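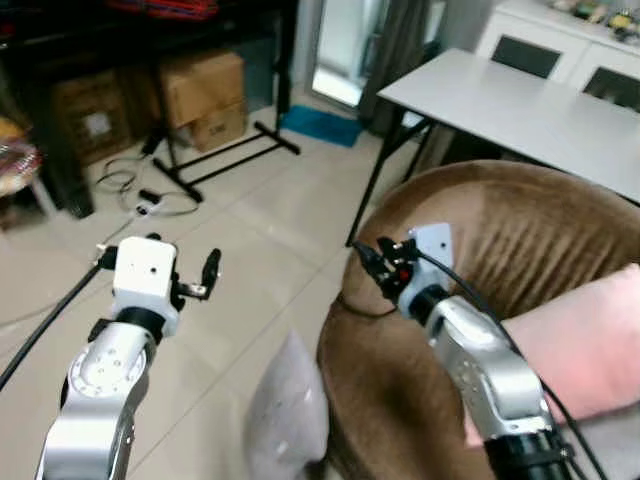
Kivside Working Group on Home Robot Practice

Minutes of the meeting held on Tuesday at 10.30, Room 2, Jalanitz building

Present: Saranya Nair (chair), Karthikeyan Fernandes, Bhavana Shenoy, Sivaprasad Nambiar (minutes)
Apologies: Mohandas Naidu

1. Minutes of the last meeting

Agreed as correct, with one change. Under item 4 "the operator may" should read "the operator must". Sivaprasad to reissue.

2. Matters arising

Karthikeyan has moved the incident log on to the shared drive. The old paper log stays in the office until the end of December and will then be archived.

The glove order from Cuevas has still not arrived. Bhavana will ring them again.

3. Floor cables and trip hazards

Bhavana introduced her draft of section 3 of the code of practice. Most sessions are now held in furnished rooms with two-arm machines, and cables across the floor remain the commonest fault found on room checks. She pointed to loops of thin cable left on tiles, and to power adapters put down near the feet of stands where they can be kicked or trodden on.

The group agreed the following wording:

3.1 Cables on the floor must run along a wall or be taped down before the arms are switched on.
3.2 Power adapters must not be left on the floor in any walkway.
3.3 Stands with spreading legs must be kept out of the route to the door.
3.4 Doorways must be clear. Mats at a doorway must lie flat and have a non-slip backing.

Karthikeyan asked whether 3.1 would cover cables on the arms themselves. Saranya thought this belonged in section 5. After some discussion it was agreed to add to section 5 that a trailing cable must be checked through the full reach of the arm, and that loops of wire near a connector must be secured if they could catch on furniture.

4. Furniture and soft items

The present draft says that rooms should be "cleared as far as reasonable". Sivaprasad said that sites read this in very different ways. Grillska takes out everything except the table, while Kivside leaves armchairs, cushions and storage boxes where they are, as the work is meant to be done in ordinary rooms.

Agreed that furniture may stay, but that the room sheet must list any item within reach of either arm. Cushions and pillows may be on the floor only if they are part of the task. Stacked boxes are allowed outside the reach of the arms.

Karthikeyan did not agree with the last point and would prefer no stacks at all. His view is noted.

5. Clearance and stopping

Mohandas had sent a written comment asking for a clearance of 40 cm between a resting gripper and the nearest chair back. Bhavana felt a fixed figure would be hard to keep to in small rooms. It was decided to put the figure in as guidance for now and look at it again when the spring room checks are in.

The stop button must be in the operator's hand or on a surface next to them. It may not be hung on the machine. No change to the present text.

6. Room checks

Sivaprasad reported that 19 rooms have been checked under the new form. Room 505 at Jalanitz failed on cables and was passed on a second visit. The form has no box for floor type and people have been writing it in the margin. Box to be added.

7. Any other business

Saranya asked that photographs sent in with room sheets show the floor as well as the machine.

Actions

Sivaprasad: reissue last minutes; add floor type to the form
Bhavana: redraft sections 3 and 5; chase Cuevas
Karthikeyan: send the furniture wording to Grillska for comment
Mohandas: supply the basis for the clearance figure

The meeting closed at 12.05. Next meeting to be arranged by email.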